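February, mid-morning, second pot of coffee

Picking up the Catterall nozzle story, and it's a good one. The hardened 0.6 went on last night and the first wall of the morning came off the bed looking better than anything we've had out of the glass-filled nylon so far. Layer lines even all the way up, no fuzz on the inside corners, and the seam landed where I told it to land. I'm so pleased! I've put the offcut on the shelf over the dryer so people can pick it up and bend it.

Settings as run, so I don't have to dig for them again:

- Nozzle: Catterall hardened, 0.6
- Material: Lirkoton glass-filled nylon, the gray spool, opened this week
- Dried for 16 hours, then printed straight out of the dry box
- Bed at 101 -- not a typo, the display won't settle on 100 and I've stopped fighting it
- Part fan at 15 percent, off for the first 4 layers
- Door shut, top vent taped

The fan is the big change. I'd been running it off completely on the theory that nylon wants all the warmth it can get, and the walls were strong enough, but every overhang drooped like a wet sock. A little air goes a long way with this stuff. The bracket's lower lip came out crisp on the first go, and when I put it in the vise and leaned on it, the break ran across the layers and not between them. That's what we've been after since before the holidays.

Kamavetti called about the duct elbows. They'd like the wall a touch thicker at the flange and are fine with everything else, including the surface. I said we'd send two more, one from each machine, so they can compare. The drawing in the shared folder is the old one -- please use the one with the chamfer.

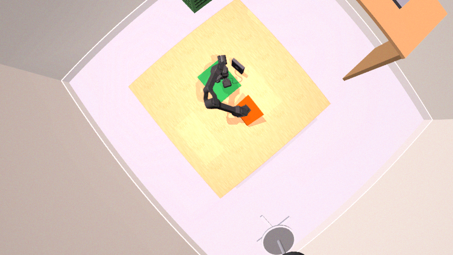 Back to the Seter machine. The Z wobble is better but it isn't gone. I printed the tall skinny tower again, the same file as before the holidays, and the banding now shows up only in the top third. So the new coupler did something. My guess for what's left is the upper bearing block, which has a tiny bit of play if you push on it sideways with a thumb. I'd like to shim it before we order anything. There's brass sheet in the drawer under the drill press, the thin stuff, and a strip of that behind the block should take up the slack.

Tried that over lunch with a folded bit of soda can, only to see if the idea holds up. It does! The tower is cleaner again, with one faint ring near the top that you have to hold to the light to find. Brass goes in this afternoon.

While I had the covers off I cleaned the filament path and found a good inch of old orange PLA dust packed in behind the drive gear. That goes a long way toward explaining the skipping. Vacuumed it, brushed the teeth, ran a few feet of clear through by hand. The feed feels smooth as butter now. Let's make that a monthly thing.

Supports: I want to write this down while it's fresh. For the elbows I tried laying the part on its flange instead of standing it up, and the support inside the bend dropped to almost nothing. What's left pops out with one pull of the long pliers. The price is a rougher patch on the outside of the curve, and Kamavetti has already said they don't care about the outside. It prints faster too. I went back through the last few jobs wondering how many others could be flipped like that, and the answer is a fair few, the hose clips for sure.

Annealing is still an open question. I put one bracket in the oven buried in sand and left one as printed, both from the same plate. The sand one shrank a hair across the long side and the holes are now a snug fit for the bolts. Stiffer in the hand, though I don't trust my hand much. We need a proper pull test with a few of each before I say anything to a customer. If anyone has the oven booked, shout, otherwise I'm taking it tonight for another round with the lid on the tray.

To do:

- Brass shim in the Seter, then run the tower again
- Two elbows for Kamavetti, thicker flange, chamfer drawing
- Order another Lirkoton spool, same gray, and a spare Catterall nozzle in 0.4
- Change the beads in the dry box, they've gone pale
- Label the sand bucket

4 pm. Brass is in. Tower is at the halfway mark and I keep walking over to look at it. First elbow is queued on the other machine and will run overnight. Please don't open the door on that one before it cools down.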